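Home | Local | Business | Food & Drink | Homes | Opinion

Filed under: Homes > Kitchen & Table

Daneshvar café will lend you its glasses, if you promise to dry them properly

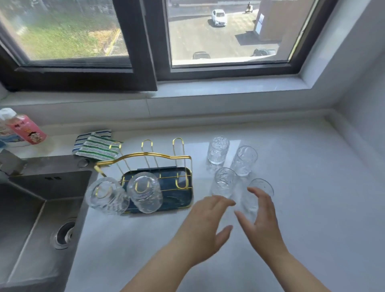
Print this story | E-mail this story

DANESHVAR — A café on Sovham Street has begun lending out its drinking glasses to neighbors who are short a few for a birthday, a wake or a visit from in-laws. The terms are generous. There is no deposit and no late fee, and you may keep them through the weekend. You are only asked to wash them by hand and set them upside down to dry, and it is on this last point that the program has nearly come apart.

Kianoush Hassanpour, owner of the Praltaditz café, started the loans in July after a customer asked to borrow tumblers for a retirement dinner and brought them back cleaner than they had left. Encouraged, Hassanpour put 180 glasses on the lending shelf and taped a sign-up sheet to the door. Word got around. The glasses have gone out to block parties, to a book club that did not discuss the book, and to one household that borrowed a set for a single evening and has since borrowed them every evening.

They are tall, clear tumblers with a crinkled surface, the kind that makes tap water look as if it cost something. They are also very good at hiding the evidence. A water spot that would shout at you from a smooth glass will sit quietly in all those dents until somebody holds it up to a window, and Hassanpour holds every one of them up to a window.

"People tell me they dried it," Hassanpour said. "They dried the outside. The outside was never the problem."

So each loan now goes out with a half-page of instructions. Rinse hot. Shake once, over the sink and not over the dog. Hang the glass upside down on a rack if you own one, and leave it there until you have forgotten about it. Finish with a microfiber cloth. Terry towels are discouraged in capital letters, on account of the lint.

The rack question has divided borrowers. One camp favors the wire sort with a tray underneath, which keeps the drips in one place and gives air a way in. Another camp stands by the folded dish towel, as their mothers did, and would like it noted that their mothers had perfectly good glasses. Hassanpour has tried to stay out of it and has failed. The second edition of the instructions describes the dish towel method as "a warm, dark place for a glass to sulk."

A letter in reply, unsigned but in lovely handwriting, was left under the café's tip jar. It has been framed.

Losses so far have been light. Two glasses were broken at a christening, and the family replaced them with jelly jars, which Hassanpour accepted and now drinks coffee from in the back. Another set was away so long that it was presumed gone, then turned up on the café step in a shoebox, wrapped in the grocery flyer and spotless.

The next step, if the bank on Doden Avenue is feeling friendly, is a $4,000 expansion into plates. Hassanpour expects fewer arguments there. Several regulars have already asked whether plates should be stacked wet, and were told to go home and think about it.

Glasses can be picked up at the counter after 2 p.m. and returned any time the door is open. Borrowers may take as many as they can carry in one trip, a rule that has led to some fine displays of balance on the front steps. Cloths are for sale by the register. The instructions are free, and you will be getting them either way.

Print this story | E-mail this story

More in Kitchen & Table | Back to Homes | Top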